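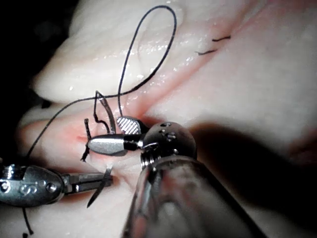
Who makes the footsteps in films?

By Rajitha Thambiah
June 5, 2020

When an actor walks across a gravel path in a film, you hear crunch, crunch, crunch. You probably think you are hearing the actor's shoes. Sorry. You are very likely hearing a grown-up called a foley artist, marching on the spot in a tray of stones in a room with no windows.

Foley is the job of making everyday sounds for films and television after the filming has finished. It is named after Jack Foley, who did it in Hollywood nearly a century ago. The microphones on a film set are mostly pointed at people's mouths, so they catch the talking and miss the coats, cups, keys and sandwiches. Somebody has to put the sandwiches back in.

What is in the room?

Mostly junk. Mahfuz Weerakoon does foley for a small studio called Somside, and he owns 163 pairs of shoes, hardly any of which fit him. There are also 17 doors, and none of them leads anywhere. He has a bathtub, a car bonnet and a shelf marked "squeaky" that visitors are asked not to touch. They all touch it.

The floor is cut into squares of wood, tile, sand and carpet, so he can walk from a kitchen to a beach in one step. He watches the film on a big screen and copies what the actor does at exactly the same moment. If the actor trips, Mahfuz trips. He says he is paid too little for the tripping.
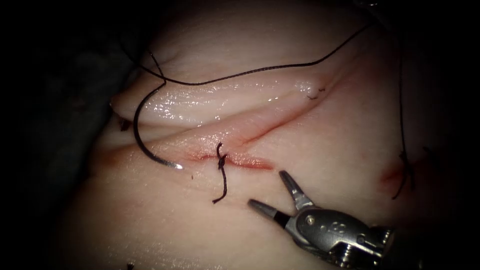

Squelchy sounds are the ones children always ask about, usually while somebody is eating. Monsters squelch, swamps squelch, and hospital dramas squelch more than their viewers would like. The trick is to look hard at the surface before reaching for a bucket. All those tiny white glints along the fold of tissue tell you it is wet, so a dry crackle would sound silly with it. A foley artist might try a soaked leather cloth, squeezed slowly near the microphone, or a peeled orange. Jelly is popular too, though it gets into the carpet square.

Do they ever use the real thing?

Sometimes, but the real thing can be a disappointment. Real snow often sounds feeble when it is recorded, so film snow may be cornflour in a sock. Horses are often coconut shells. Breaking bones are usually celery, which has had a longer film career than most actors and never gets its name in the titles.

For the adventure serial Gometia, Mahfuz made 2,008 separate sounds. The hardest was a cat deciding not to jump. It took him 4 tries and an old velvet curtain, and then the director put music over it.

Try it yourself

Turn the sound off on a short clip and find things at home that match what you see. Gloves flapped together make decent bird wings. Ask before you use the celery.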